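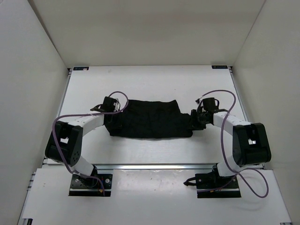 COMMUNIQUÉ DE PRESSE
Pour diffusion immédiate

Talville, 6 août 2026

« Le Mot de passage » revient à la rentrée -- nouveau plateau, nouveau duo, même horaire

Standgate Productions confirme la reprise du jeu quotidien « Le Mot de passage » pour une troisième saison. Commande ferme de 102 numéros. Format inchangé : 25 minutes, générique compris, juste avant le journal du soir.

Principal changement, l'animation. Anatole Lecomte quitte la présentation à sa demande, après deux saisons. Il reste dans la maison comme conseiller aux contenus et relira les grilles avec l'équipe d'écriture. À sa place, un duo : Delali Ansah et Frida Lykkegaard. La première vient de la matinale radio de Serside, la seconde a longtemps arbitré des finales de jeux de lettres avant de passer à l'antenne.

« On m'a proposé de reprendre seule, j'ai dit non, déclare Delali Ansah. Le jeu va vite, il faut quelqu'un pour lancer et quelqu'un pour trancher. Frida tranche très bien. »

« Les téléspectateurs nous écrivent quand on se trompe. Beaucoup. Je compte leur donner moins de travail », ajoute Frida Lykkegaard.

Côté règles, peu de choses bougent. La manche des définitions ouvre toujours l'émission. La manche du relais passe en deuxième position et le chronomètre ne s'arrête plus pendant les vérifications -- demande récurente des candidats de la saison dernière. Le joker existe toujours, mais il se joue avant la question et non plus après. La cagnotte non remportée est reportée au lendemain, comme avant. Le champion en titre peut désormais choisir l'ordre des thèmes en finale. 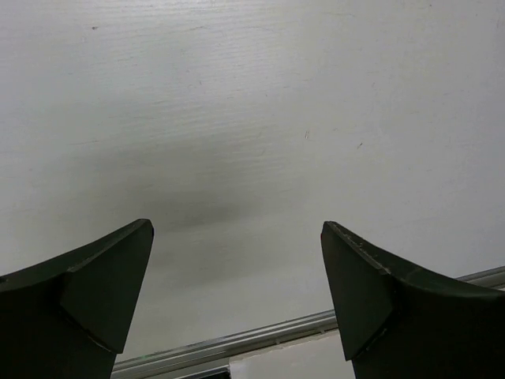

Les contestations seront traitées autrement. Jusqu'ici un candidat disposait d'une seule réclamation par émission, examinée après l'enregistrement. Désormais examen sur place, avant la manche suivante. Décision lue à l'antenne, avec la source. Dictionnaires et ouvrages de référence retenus : liste publiée avec le règlement complet, consultable par tous avant le premier numéro.

Le règlement a été revu par Grethe Holst, responsable des jeux chez Standgate. « Deux litiges l'an dernier, deux longs courriers, et à chaque fois la réponse était dans nos fiches. Autant la donner tout de suite », explique-t-elle.

Musique : nouveau générique signé Retno Govindasamy, enregistré en février. Le thème d'origine est conservé pour la finale. Habillage et typographie de l'atelier Matić, qui signe aussi le nouveau pupitre.

Candidatures

Ouvertes dès maintenant, à toute personne majeure n'ayant pas participé aux saisons précédentes. Formulaire en ligne sur le site de l'émission, ou par courrier à l'adresse de Standgate à Talville. Sélections à Talville puis à Serside. Test écrit, puis partie à blanc face à un autre candidat. Pas de frais d'inscription. Les frais de transport sont remboursés aux candidats retenus, sur justificatif. Les dossiers déjà envoyés au printemps restent valable, inutile de les renvoyer.

Public en plateau : places gratuites, réservation obligatoire. Le calendrier des enregistrements sera transmis aux inscrits de la lettre d'information en priorité.

Diffusion et rattrapage

Chaque numéro disponible en rattrapage dès la fin de la diffusion. Sous-titrage sur l'ensemble de la saison. La version à jouer chez soi, grille du jour, sera mise en ligne chaque matin -- la solution le soir, après l'émission.

Entretiens avec Delali Ansah et Frida Lykkegaard possibles sur demande, par téléphone ou à Talville. Anatole Lecomte ne donnera pas d'interview avant la reprise. Visuels et dossier complet envoyés aux rédactions accréditées.

Contact presse : Standgate Productions, service communication, Talville

-- Fin du communiqué --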